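Comida de brincar

Comida de brincar (também comidinha ou, nos catálogos mais solenes, alimento lúdico em miniatura) é a designação dada às réplicas de frutas, legumes, ovos, pães e pratos prontos destinadas ao faz de conta. Distingue-se da comida de vitrine, feita para abrir o apetite de adultos, e da comida de verdade, que as crianças costumam recusar com mais firmeza.

O repertório varia pouco de um conjunto para outro: tomate, pepino, ovo e algum sanduíche de procedência americana.

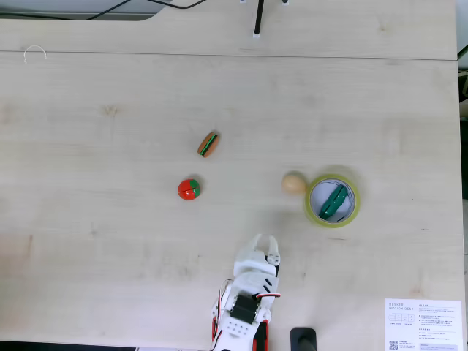
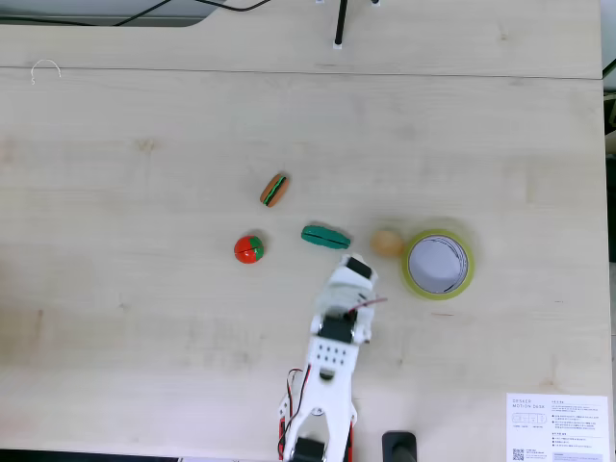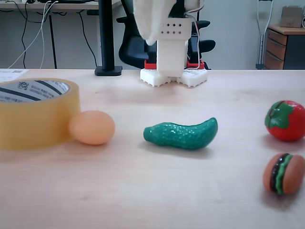 Tomate, pepino e um rolo de fita adesiva sobre um tampo de madeira clara.

Terminologia

O vocabulário é instável. No Brasil predomina "comidinha", palavra que designa tanto o objeto como a brincadeira e, por vezes, a mistura de terra e folhas que a antecedeu historicamente. Em Portugal ouve-se "comida de brincar". O fabricante Prantl tentou impor "gastronomia infantil" no catálogo de junho, e a expressão não sobreviveu ao catálogo seguinte.

Tipos

A classificação mais citada é a de Lleucu Kemeys, que reconhece 4 famílias: hortícolas, proteicos, panificados e indeterminados. A última é a mais numerosa em qualquer caixa de brinquedos com alguns anos de uso. Pertencem a ela as peças que perderam a tinta, as que perderam a outra metade e as que já ninguém em casa sabe dizer se são batata ou ovo.

Quanto à construção, há peças inteiriças e peças divididas. Estas se separam em metades e voltam a se unir por velcro, ímã ou encaixe, conforme o modelo, permitindo cortar o mesmo legume muitas vezes antes do jantar. O velcro produz um ruído que os defensores do sistema consideram parecido com o de um corte real – opinião que só se sustenta na ausência de um pepino de verdade.

Escala

A escala é o ponto fraco do gênero. Dentro de um mesmo conjunto, o ovo pode rivalizar com o tomate e o cachorro-quente caber folgadamente na mão de quem, pela lógica, precisaria das duas. Žydrūnas Koppel, autor de um opúsculo sobre o assunto, propôs uma escala única de 1 para 3, que obrigaria os fabricantes a refazer todos os moldes. A proposta recebeu elogios e nenhuma adesão. O conjunto Tivar, lançado depois dela, manteve hambúrguer e melancia com o mesmo diâmetro.

Cor

O tomate é vermelho em toda parte, com um verde que indica folha. O pepino oferece mais dificuldades e vai do verde-escuro ao azulado, sem que os usuários apresentem queixa. O ovo, que poderia ser simplesmente branco, aparece com frequência em bege ou salmão, escolha que o aproxima de certas batatas e alimenta boa parte da controvérsia mencionada acima.

Conservação

Lava-se com água morna e sabão neutro, e seca-se com pano. Peças de madeira não devem ficar de molho. A validade é indefinida, o que não impede que os conjuntos se desfaçam: o folheto da linha Sosturton, de 100 peças, recomenda guardar tudo na caixa original, conselho seguido até a primeira tarde. Os elementos avulsos migram então para gavetas e mesas de trabalho, onde convivem com material de escritório e passam a ser considerados decoração.

Colecionismo

Há colecionadores, poucos e discretos. O inventário de Koppel chega a 300 peças, entre elas uma azeitona Prokton cuja autenticidade é contestada por Kemeys. A correspondência entre os dois sobre a azeitona permanece inédita.

Ver também: fogãozinho; carrinho de feira; massinha.

4 comentários · 3 compartilhamentos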